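Setting up the Tesell floor projection

4. Hang the projector. Clamp the Tesell to the centre bar and fit the safety chain before you let go. The performers' floor should be matte, because gloss throws light back at the audience. Look at the highlights on a red plastic tray with a diamond pattern and you'll know the trouble.

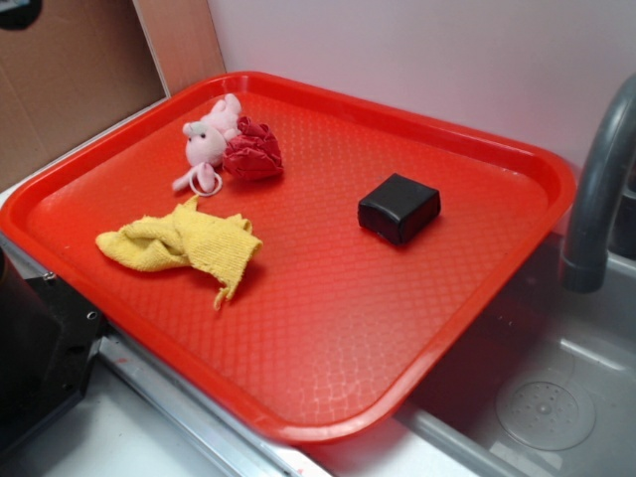 5. Mark the corners. Tape out the performance area, then drag each projected corner to its tape. My favourite part! A grey floor gives lovely colour, and the edges nearly vanish.

Caution: keep cables 2 metres clear of the dancers' entrance.
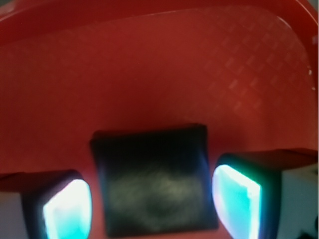 Blandine Pruvost adds that barefoot performers feel tape edges, so press them flat and check again at interval.

6. Load the Appiah cue file. Set the fade to 18 seconds for a first run, and do try it slower, it's gorgeous.
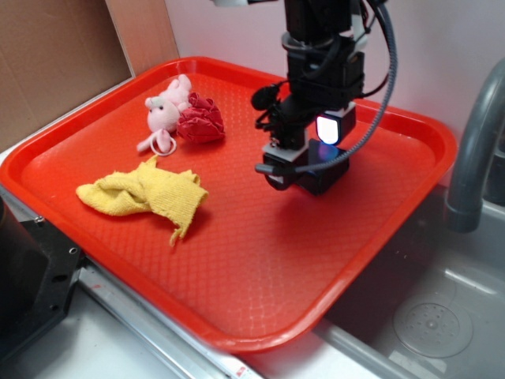

7. Set the sound trigger. Start at level 40 and clap from centre stage. If the image jumps early, bring it down a little.

Note: save before you unplug.
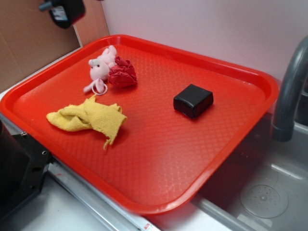
Can the cues be run from a laptop?
Any laptop with the Zolleck driver will do it, over the longer cable.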